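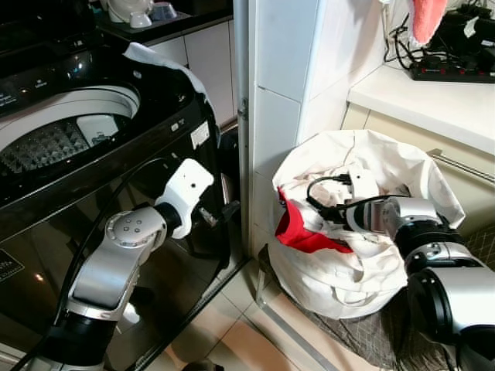 2 min read

January, laundry corner, mid-arvo. Notes before I forget.

Black top loader by the tiled pillar, same one as last time. Lid up. White cloth parked over the back corner of the top so it dosen't go through with the rest. Leave it there please.

Laundry bag: mostly whites plus one red thing near the rim. Red comes out and gets its own cold wash. Not risking the Usman towels again, pink is not a control condition.

Plan for the whites:
- Zulska powder, 20 g, straight in the drum
- 500 mL warm water over it, wait 3 min
- load evenly, don't jam it down round the white fitting
- short program, normal spin

Pravora liquid is finished, somebody order more. Fliren do the 4,000 mL refill, cheaper than the small bottles.

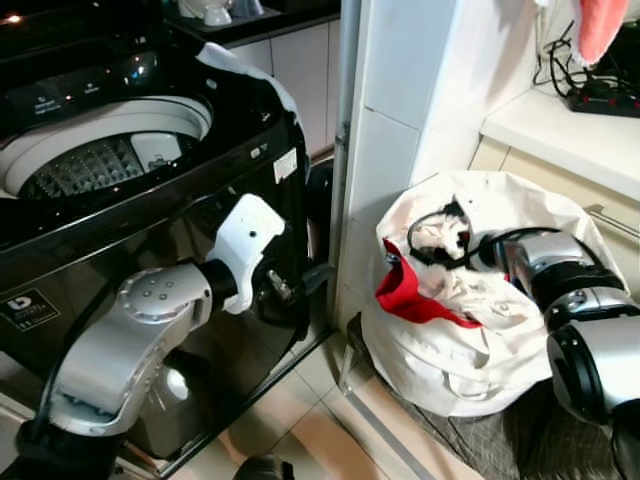 Photo: Saoirse Quinlan

Panel light on at the top left of the machine. Labels on the panel are tiny, white on black, bring glasses or a torch. Should really write the program order on a bit of tape and stick it on the cupboard door.

Cups and bits on the dark bench behind: move before spin. Had one walk itself off the edge last time, roughly a metre onto tile. Saoirse swept up.

To do
- lint check after the whites
- wipe down the grout on the pillar, powder gets in it
- ask Saoirse wich bag is for clean, we keep using the same one both ways
- red load goes on last, hang it inside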